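Newsletter > Staff News > From the Sorting Room

Print this item | E-mail this item

18 March 2018

Well, the arm is part of the team now, and since half of you keep asking me about it in the lunch queue, I'd better put it in writing! Rezende still takes in small lost property from 70 depots, and it all still has to be sorted and labelled. What's changed is who does the picking up. Before anything goes live, the Fodulora people run each new layout as a simulation, and I get to sit in and tell them where a real sorter would put her hands (my favourite bit of the job so far, my wrists agree).
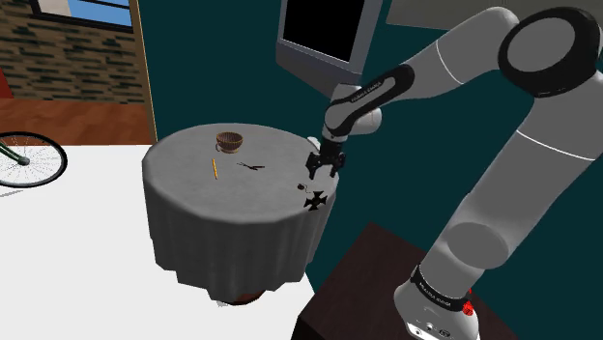 Stella Nyanda reckons the picking up was never the tiring part for her, it was the labelling afterwards, and she'd like to know when somebody is going to build an arm for that. Fair point, Stella, and I've passed it on. For now we do the labels in pairs and swap at morning tea, so no one is stuck at the keyboard for a whole shift.

The fiddly items are where I've learnt the most. Scissors and pencils I'd have guessed were easy. But a flat cross lying on crumpled cloth is another matter, you've got to think about which way the fingers come in and how far apart they start.

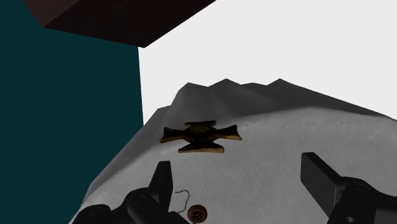 I'd always just pinched and lifted without giving it a thought, and now I'm explaining it to Umesh Thakur while he types notes like mad. My hours are the same, by the way, and so is my pay grade (yes, I asked). If you'd like a turn in the June round, there are 4 places going, so grab me or Umesh before they fill up.

Anju Bisht

Recent items
New labels for the Clunutus shelves
Locker swap: what to bring
Ramiro Campos on 40 years in the depots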